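Croissant

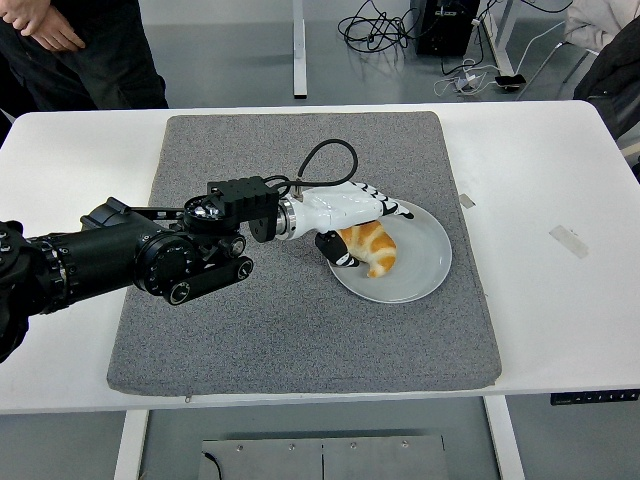

Reading time: 3 minutes

A croissant is a baked good made from a yeast dough which is folded many times with butter, rolled into a long triangle and shaped into a roll or a crescent. It belongs to the family called viennoiserie, a French word for bakery products that stand between bread and pastry. It is eaten mostly at breakfast, plain or with jam, and is served on a small flat plate in cafés and at home.

Name

The French word croissant means "crescent". It refers to the curved form, which is older than the folded dough used today. In Austria and southern Germany a similar crescent roll is known as Kipferl, and the croissant is generally considered to come from it. In many French bakeries the straight form is now used for croissants made with butter only, and the curved form for those made with margarine or another fat. The custom is not a law, and outside France it is often not followed.

History

The Kipferl was known in Austria for centuries before it reached Paris. Bakeries in the Viennese style opened there in the first half of the nineteenth century and their products were soon copied by French bakers. The first crescents were made from an enriched bread dough without layers. Recipes with folded dough, close to the present one, appear in print in the early twentieth century.

A popular story says that the shape was invented to celebrate a victory over the Ottoman army at Vienna. There is no source from that time which supports it, and food historians regard it as a legend.

Dough and folding

The dough contains wheat flour, water or milk, yeast, sugar, salt and usually a little butter. After a rest in the cold it is rolled flat and a sheet of butter is closed inside it. The packet is then rolled and folded, turned, and rolled again. Three simple folds, each in three parts, give 27 layers of butter. Some bakers prefer one double fold and one simple fold, which is quicker.

The butter must be cold but still able to bend. If it is too hard it breaks into pieces under the rolling pin, and if it is too soft it goes into the dough and the layers are lost. For this reason the dough is put back in the refrigerator between the folds.

Shaping and baking

The finished dough is cut into long triangles. Each one is rolled from the wide side to the point, and the steps of the roll become the segments, or ridges, that cross the croissant after baking. A triangle of 80 g is a large size and 54 g a moderate one – many bakeries also sell a very small croissant for receptions.

The pieces rise in a mild warmth until they tremble slightly when the tray is moved. Before baking they are brushed with beaten egg. The egg gives a glossy surface, and the top of the ridges takes a deeper colour than the dough between them. A well-baked croissant is golden brown outside, and inside it shows open cells like a honeycomb when it is cut.

Serving and handling

The crust is thin and breaks easily. A croissant is normally lifted with tongs or with a light hold at the two sides, as pressure from above makes the layers flat. A plate with a low rim is convenient, for the flakes stay on it. At table the croissant is pulled apart by hand, and a knife is used only when it is going to be filled.

It is best on the day of baking. A croissant from the day before can be refreshed for a few minutes in a moderate oven, but a microwave oven makes the crust soft.

Variants

The almond croissant is traditionally made from unsold croissants, which are cut open, wetted with syrup, filled with almond cream and baked a second time. Savoury croissants are filled with ham and cheese. The Italian cornetto is similar in form but is usually sweeter and softer. The pain au chocolat is made from the same dough, folded around chocolate in a rectangle, and is therefore not a croissant in the strict sense.

See also: Brioche – Kipferl – Laminated dough – Puff pastry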